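The Long Life of a Cloth Bag

Ylva Blomqvist keeps her shopping bags on a hook behind the kitchen door, and the oldest of them is 30 years old. It came from a hardware store in Ikby that closed long ago. The print has washed off, and one handle has been sewn back on with fishing line. She still takes it out for potatoes.

Most households now own more cloth bags than they can use. They come free with magazine subscriptions, conference badges and pairs of shoes. Graham Penrose runs a small repair shop in Clurka and asked his customers last December to bring in the ones they no longer wanted. He ended up with 78, and most had hardly been carried.

"People feel bad throwing them out, so they put them inside another one," he says. "Then that one goes in the closet."

Penrose sorts what he gets by weight of fabric. Thin bags go for dust cloths or produce sacks. Heavier ones get new handles, because the handles nearly always fail first, at the spot where they meet the top hem. He sews a square with an X through it and charges four dollars a pair. The work takes him about 4 minutes once the machine is threaded.

Color matters more than buyers expect. Pale bags show coffee and leek mud by the second week, and people who dislike the stains stop carrying them. Dark ones get used longer but fade along the folds, and they need to be washed apart from the towels the first few times.

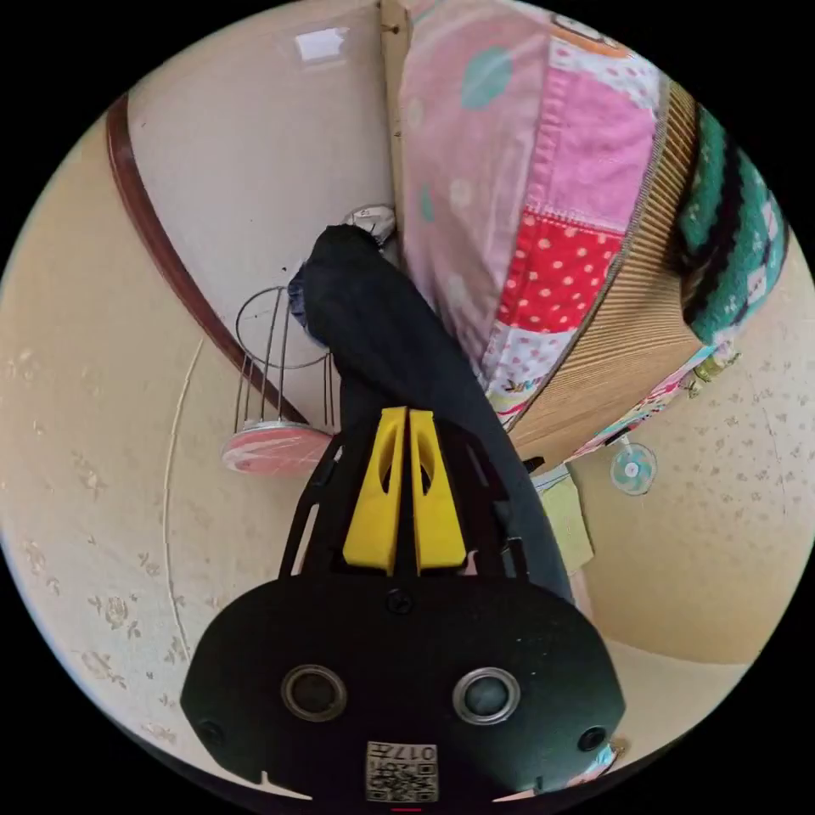
Washing is where owners disagree. Cold water and a line is the only way, according to Nantana Wiriya, who has ruined enough bags in the dryer to be firm about it. They come out two inches shorter, she says, and the handles twist so they never sit flat on the shoulder again.

Penrose is less strict. He runs his own through a warm cycle when they have carried meat or fish, and he accepts the shrinkage. What he won't do is leave a damp bag balled up in the car. Mildew gets into the seams, and he has yet to get the smell out of one.

The bags that last tend to be plain. At Sæther, a two-person workshop that sews for grocers and bookstores, Aslak Strömberg cuts each one from a single length of cloth so that there is no seam across the bottom. It wastes some fabric. He turns the scraps into loops for hanging, and says customers write to him about the loops more than anything else.

Blomqvist has no loop on hers. She hangs it by the good handle, with the other bags folded inside.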